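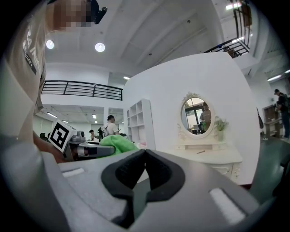 What do I use for jaw pads on a homemade two-finger gripper so it stops dropping cloth?

Soft rubber with a texture on it, and more of it than you think. Hard printed fingers pinch fabric at one point and the rest slides out.

Dromis wrote:
OP here, and thank you, that is the kind of answer I came for. More detail now that somebody has bitten. Two-finger gripper, one servo, printed fingers, built on the end of my kitchen counter because the garage has a car in it. It picks up blocks, cups and my patience. Hand it a dish towel and it gets a corner, lifts, and lets go at the height where I've started to feel proud. Spent 44 dollars on the servo, so I would like it to be something other than the servo.

erick_odera wrote:
It's the servo.

julico wrote:
It is not the servo. Erick says it's the servo in every thread, including the one about the paint. Dromis, what are the fingertips made of right now?

Dromis wrote:
PLA. With grooves. I was pleased with the grooves.

julico wrote:
Grooves in PLA are decoration. Cast yourself a pair of pads in urethane rubber, Shore 30A or so, and glue them to a backing plate you can unscrew. You will be replacing them. I went through four pairs before I stopped touching the fresh ones to see if they'd cured.

Salim Nyaga wrote:
I'd go softer than 30A for towels, but then they tear at the screw holes. Cut up a bicycle inner tube first and contact-cement it on. Free, ugly, takes ten minutes. If the towel stays put you know it was friction and you can go spend money with a clear head.

erick_odera wrote:
Inner tube has talc in it. He'll be back here in an hour saying rubber doesn't work.

Salim Nyaga wrote:
So wash it. Dish soap, rinse, dry. I assumed people wash things.

Yara Ghanem wrote:
Pad shape matters as much as the rubber. For cloth I like a notch in the middle with a fat rounded lobe on each side. Some of the fabric bunches into the notch and the lobes hold what's left. Flat pads are fine until there's a fold, and with a towel there is always a fold.

julico wrote:
Disagree on the notch. Thin stuff goes into the gap and then you're holding nothing with great confidence. Flat and wide for me.

Yara Ghanem wrote:
Depends how deep you make it. Mine closes to almost nothing at the bottom. I've folded a lot of shirts with it and the shirts have not complained, though one of them lost a button.

Shevchuk wrote:
Before anyone casts anything, how are you driving it? If you're closing to a fixed position, a towel folded twice stalls the servo and a single layer gets barely touched. Read the current and close until it climbs.

Dromis wrote:
Fixed position. The number in my code is 1794 and I got there by changing it until the cup stopped falling.

erick_odera wrote:
So, the servo.

Shevchuk wrote:
The command TO the servo, Erick. I'll give you half a point.

Tatsuya Sugiyama wrote:
Seconding current. Also put some give in the finger itself. A thin section behind the pad, about like a popsicle stick, lets the pad lie flat when the two sides don't meet square. Mine never meet square. I've been meaning to fix that since March.

Dromis wrote:
Update. Inner tube, washed, both fingers. Left the code alone so I'd only be changing one thing. Dish towel: held, shaken, held. Bath towel: dropped on the second shake. Sock: held so well I had to cut the power to get it back.

julico wrote:
Bath towel is weight. That's where the wide pads come in.

Yara Ghanem wrote:
That's where the notch comes in.

Salim Nyaga wrote:
Print both, they're two screws each. And post how the current limit goes. My own never behaved until I averaged the readings over 140 milliseconds, and I'd like to know if that's normal or just my wiring.

Dromis wrote:
Both are on the printer. First pour is tonight, once the counter's been given back for dinner.

erick_odera wrote:
What's the servo rated at?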